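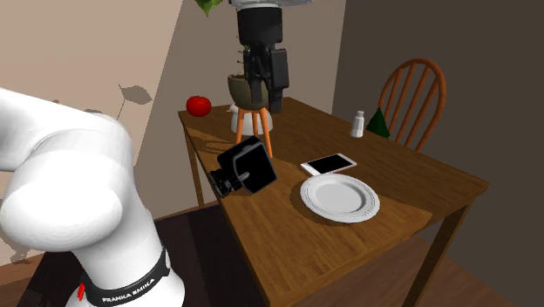 What do you get for your money at the Joubert open house?
A building lot up on the ridge with water and power already at the road, plus a shared gravel drive the owners split the upkeep on.

I drove out on December 19, 2024 with my neighbor Joanne Kettle, who swore she was only coming for the cookies (she wasn't, she has been lot shopping since November). Baltasar Toledo from Clernitz met us at the gate with a stack of maps and off we went in his truck!

There are nine lots left. We walked three of them, and Lot 7 was my favorite by a mile – flat up front, then it drops off through big old oaks to a creek you can hear from the top. Joanne liked the corner one better because of the morning sun, and we argued about it the whole way down.

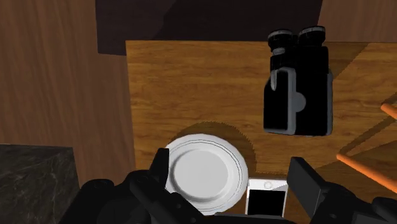 She did have a point about the driveway, though. Mine would need 137 feet of it, on a slope, and Baltasar said to get a grading quote before making any offer. He was pretty straight about the septic too: two of the lots haven't had their soil tests yet. Ask which ones!

Dues are $718 a year. Wear real boots, the path to the creek is all mud, and I'm still scraping it off my floor mats.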